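5 Recording and labelling suture trials

This section covers the collection of demonstration episodes on the Grinel bench and the labelling of those episodes for policy training. Complete the arm calibration in Section 4 before you start. The procedure follows the protocol written by Imani Koech and Bhupendra Dixit for the phase-conditioned model.

5.1 Preparing the pad

1. Fit a fresh pad to the holder and tighten both clamps by hand.
2. Cut the incision with the template. Apply the simulated blood along the cut with the dropper.
3. Switch off the overhead lights. The endoscope source is the only light used in the training set.

Caution: Do not wipe the pad once recording has begun. A change in staining partway through an episode shows up as a false phase boundary.

5.2 Recording an episode

4. Open Kotano and load the profile named suture_23.
5. Bring both instruments into view and press Record. Wait for the frame counter to turn green.
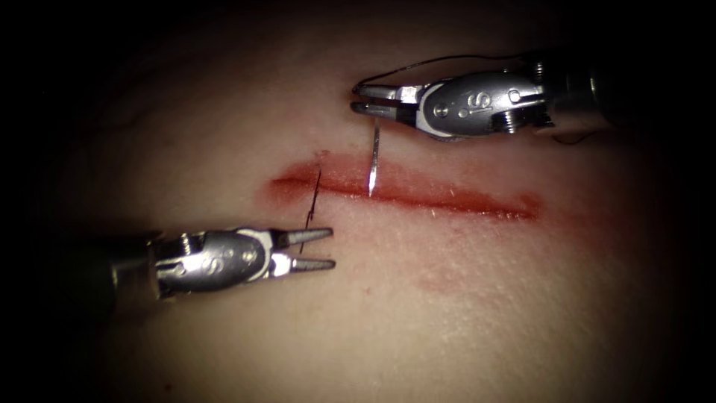 6. Perform the stitch at your normal pace. The model was trained on operators of mixed skill, and hesitations are wanted in the data. If you drop the needle, pick it up and keep going.
7. Press Stop after the tails are cut. Episodes shorter than 30 seconds are discarded on import.

Note: Kotano saves joint positions and video to separate files. Keep them in the same folder.

5.3 Checking the close view

The close view is used to estimate thread position. Focus is set at the wound, so a shaft near the lens will be soft. Leave it that way.

8. Confirm that the incision and the thread around it are sharp.
9. If the thread merges with the shadow for most of the episode, raise the light one step and record again.

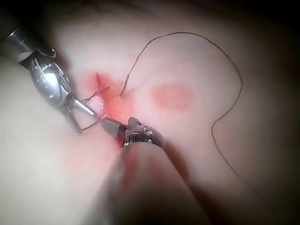 Figure 5-2. Close view, both tools converging at the incision.

5.4 Labelling phases

Each episode is labelled with four phases: approach, drive, pull-through and tie. Two people label every episode independently in Arruda, and a third settles any frame where they differ.

10. Mark approach from the first frame in which the driver holds the needle until the point touches the pad.
11. Mark drive until the point is regrasped on the far side.
12. Mark pull-through until the thread stops moving through the pad.

Label from what the needle is doing. Thread left over from an earlier pass does not change the phase. 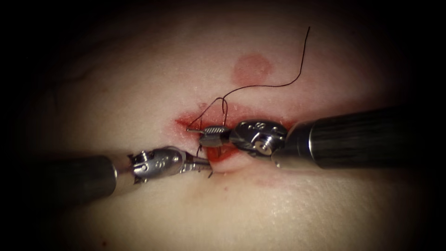

Figure 5-3. Needle held in the right jaws over the incision, thread trailing.

5.5 Labelling the tie

Tie is the hardest phase to label and had the lowest agreement between labellers in the first round. Sreekumar Thampi's revised rule starts the phase at the first frame where a loop begins to form at the driver, even if the other instrument is out of view.

13. Step through frame by frame until the loop appears, then set the boundary.
14. Add the flag "single tool" where only one instrument can be seen. The model drops the missing arm's image features for these frames and relies on its joint data – check that the joint file has no gaps.

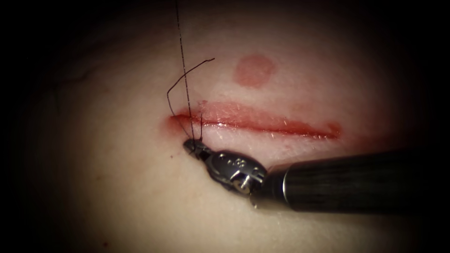 5.6 Exporting the set

15. Select the labelled episodes and choose Export. The reference set holds 3,204 episodes.
16. Hold back whole pads for testing. Episodes from one pad must never be split between training and test – the stains are distinctive enough for the model to recognise the pad.
17. Record the set name and the labellers' initials in the Sakham log.

If the export stops with a colour profile error, reload the profile from step 4 and try again. Questions about the labelling rules go to Hannelore Hubmann.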